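Re: [lab-equip] Second bench: budget lines before April
From: Ashley Oakley
To: lab-equip list

Dwight Bélanger wrote:

> I have been asked to put a figure against the second two-arm bench
> before the April round closes. Last year's request was turned down
> partly because it was a single line with a single number on it. Can
> somebody who uses the present bench say what we would really be
> buying, what can be shared between the two, and what gets used up?
> Also, Josberg have offered us a service contract and I don't know if
> it is worth having. I would sooner ask for the right amount once than
> come back for bits.
>
> Dwight

Dwight, all,

I've gone through the order book and the bench log, so here is what I have. Prices are in the sheet on the shared drive and I won't repeat them all.

Arms. We should ask for a matched pair from the same maker as the present ones. I know Sriwong came in lower, but we would need new mounts, a new controller and a second set of spares, and most of the saving goes on those. It would also mean that work set up on one bench has to be set up again for the other. If the panel wants a competing quote, theirs is the one to attach.

Grippers. Please put in two pairs. The fingertips wear faster than anything else on the bench and we have been caught out twice waiting for replacements. Bellus quoted 8 weeks for delivery, which is longer than most of our projects can sit still. Fingertips on their own are cheap and I would order a bag of them at the same time. They should go under consumables if finance will allow it.

Table and surround. We can have these made in the workshop, as we did before. Ask for a plain white top with a matte finish. The gloss sample Drinar sent gave us reflections in every camera view and I had to send it back. Wall panels can be whatever is left in the store. The top does need to be deep enough for both arms to reach a full sheet laid in the middle without the elbows getting near each other, so please don't let anyone trim it to fit the alcove by the door.
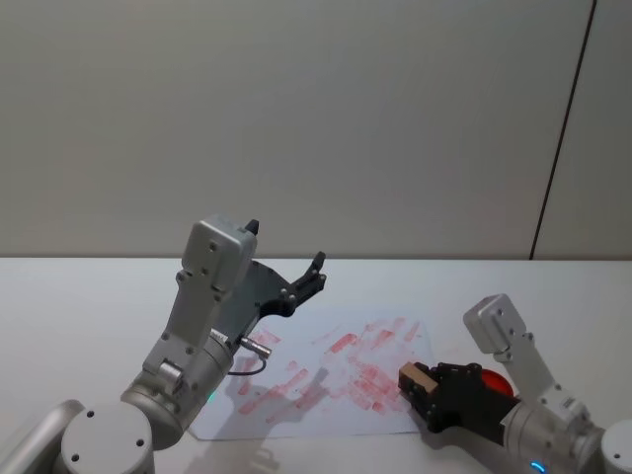
Consumables are where last year's request went wrong. We put down a token amount and spent it in the first term. The stamping and rubbing tasks go through paper very quickly, and red ink gets on to the table, the fingertips and sometimes the cables. From the log, we ran 211 sessions on the marking tasks alone last year. Each one needs a fresh sheet at the start and often several more. Paper, ink, small blocks, wipes and table cleaner should have a line of their own, and it should be doubled for two benches. I have put a figure in the sheet.

Cables. Allow for one full spare set per bench. The ones near the wrist take the most bending and they are the first to go. I would also like proper clips this time. Cable ties were all right for a while but they have to be cut off whenever we swap a gripper.

Power and space. The room has enough sockets on the far wall but they are all on one circuit. Estates want that looked at before a second bench goes in, and they will charge us for it. I don't have their price yet. Put in a holding amount and mark it as an estimate.

Computers. One extra workstation. The storage can be shared for the first year, after that I am less sure. We are keeping over 48 terabytes already and nobody has agreed a rule for what gets deleted. I would raise that with the panel now, before it turns up as a surprise in next year's request.

Josberg. I would leave the contract out. It covers the arms but not the grippers or cables, and those are what we break. The arms are under warranty for the first 2 years in any case. We could look again when that runs out — their offer had no closing date on it that I could find.

On sharing: the calibration board, the torque drivers and the lifting frame can all serve both benches. The emergency stops cannot, and each bench must have its own. That was missed on the last form and the safety office picked it up.

If something has to be cut, cut the second pair of grippers before the consumables. We can borrow a gripper from the present bench for an afternoon, but without paper and ink the marking work stops altogether.

Could anyone who has booked time on the bench for next term let me know if they need something that isn't listed? I would like to get the sheet back to Dwight with no blanks apart from the Estates one.

Ashley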